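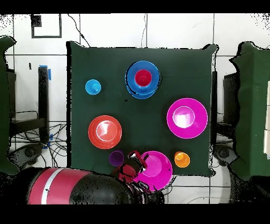
LING 2137 Words and Meaning
Week 7 notes: Where does a cup stop?
Xiaoyan Liang

These are the notes I talk from, tidied up a bit, so if you were there you'll recognise most of it and if you weren't you should still do the reading (please!). The mic dropped out in the second half of the recording, sorry. Xuelian Mao has put her own notes for the missing bit on the course page and they're better than mine.

Where we got to last week

We spent last week on the tidy view of word meaning. You take a word, you list the conditions something has to meet, and if it meets all of them it gets the word. "Bachelor" is the one every textbook wheels out, and I wheeled it out too. Then somebody up the back asked about a widower and somebody else asked about a bloke who's been with his partner for twenty years, and we ran out of time, which was a pretty good place to stop.

So let's leave people alone for a week and do crockery.

The cup problem

Have a go at defining "cup" before you read any further. Most people start with a handle. Then they remember picnic cups, paper cups, the little ones you get green tea in, and the handle goes. Next is usually "you drink from it", but you drink from a glass as well, and my grandmother drank the last of her soup straight from the bowl every night of her life. Shape, then? Taller than it is wide? Go and look at a cappuccino cup.

The well-known experiments on this are from the 1970s. People were shown line drawings of containers that got gradually wider or deeper and asked to name each one. What came out was a slope. At the narrow end everyone said "cup", at the wide end almost everyone said "bowl", and in between there was a stretch where people disagreed with each other. The lovely part (I get very excited about this, you'll have noticed) is that you could shift the slope just by telling people what was inside. Ask them to imagine the thing full of mashed potato and "bowl" starts winning much earlier. Same drawing, different word.

Three things to take from that:

Boundaries can be fuzzy while the middles are perfectly clear. Nobody argues about a teacup.
Use counts as well as shape, and the two can pull against each other.
Disagreement between speakers is data. Don't average it away before you've had a look at it.

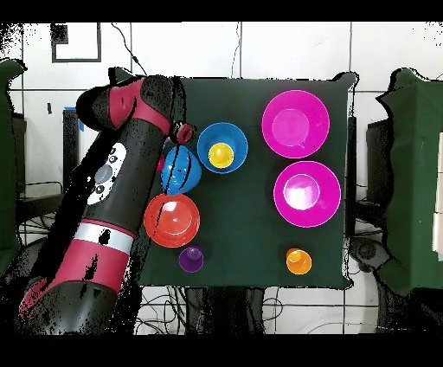

Now the terminology, and this is where marks went missing in June, so slow down a bit.

A prototype is the best example of a category, or a sort of summary of what good examples are like. There are two versions of that and the readings slide between them without telling you. If you think of a magpie when I say "bird", that's an exemplar. If what you've got in your head is "smallish, flies, feathers, sings", that's closer to a summary. Say which one you mean in your essay. I really don't mind which you pick.

Typicality is how good a member something is. A penguin is a less typical bird than a magpie. Vagueness is when it isn't settled whether something is a member at all. These are different! A penguin is a rotten example of a bird, but it's still one hundred per cent a bird. A wide shallow thing with a handle might be a perfectly ordinary object in your kitchen and you still can't say whether it's a cup. If you remember one paragraph from this week, make it this one.

Ambiguity is different again. "Cup" can be a drinking vessel, a measure in a recipe, a trophy, or a bit of a bra. That's several senses, each with its own fuzzy edge. An easy test is to try to use both at once: "She won one cup and drank from another" sounds like a joke, so you've probably got two senses.

Other languages

I grew up saying bēi for most things you drink from, and that takes in what English splits into cups, glasses and quite a few mugs. Wǎn is the ordinary word for a bowl. So for me the cup and glass line was something I had to learn, and I still say "glass" for plastic ones, then wonder if I'm allowed to. (You are. Plenty of Australians do it. Material got into the word and then quietly got out again.)

Be careful with the lazy conclusion here, that speakers of different languages must see the objects differently. Sorting studies have found that people with quite different naming systems can still agree pretty well about which containers are similar to each other. Naming and sorting are two jobs. We'll come back to this in the colour week, where the arguments get a lot crankier.

The class survey

Thanks to everyone who filled it in. There were 61 of you and we ended up with 842 usable responses. I haven't plotted the lot yet, but I've been through the comments and a few of you said your answer changed when you pictured cereal. Good. Somebody wrote "it's a dish" for every single item, and I'd love to talk to you, because in some families "dish" really does cover everything and I want to know where you're from.

For tutorials

Bring a pair of everyday words with a blurry border between them. Couch and chair is taken, so is jacket and coat. Lane and street would be good, or creek and river if you've lived somewhere dry.

Write down five borderline cases for your pair and get at least two people to name them without seeing each other's answers. Then change the context and ask again. Half a page is plenty.

Reading is the Standell chapter, all of it except the appendix. The Xiong article is optional but it's short and quite funny in places, especially the bit on soup spoons. Xuelian's Thursday group has moved to the room next door to the usual one, the one with the noisy heater, so bring layers you can take off.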